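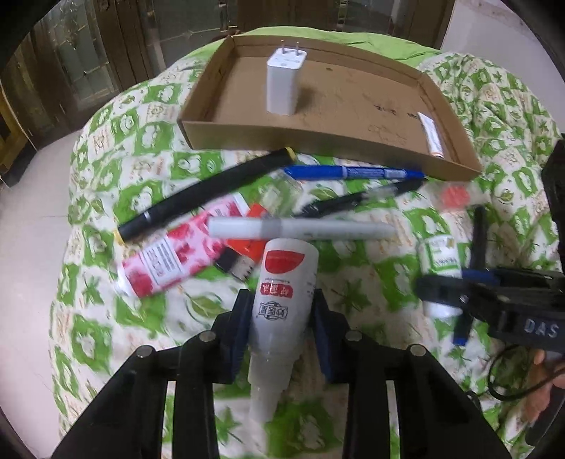

How to check whether a green fund is green

Start with the name, then ignore it. "Sustainable", "climate aware" and "future" can mean very little, and the leaflet won't say so.

1. Get the full list of holdings. The top ten is the shop window. The Turnar fund I looked at held 248 companies and showed ten of them on its web page.

2. Search the list for oil, gas, coal, airlines and the banks that lend to them. If you find some, read the fund's excuse. "Engagement" is the usual one. Ask what was asked for, and by what date.

3. Look up the voting record. Vitberg voted on 1,768 shareholder motions last year and backed management on 1,622 of them. Make of that what you like.

4. Compare it with the same firm's ordinary tracker. If most of the names match and the fee is higher, you are paying for the label.

5. Write and ask about anything missing. Give them until the end of May. A reply that only quotes the brochure counts as no reply.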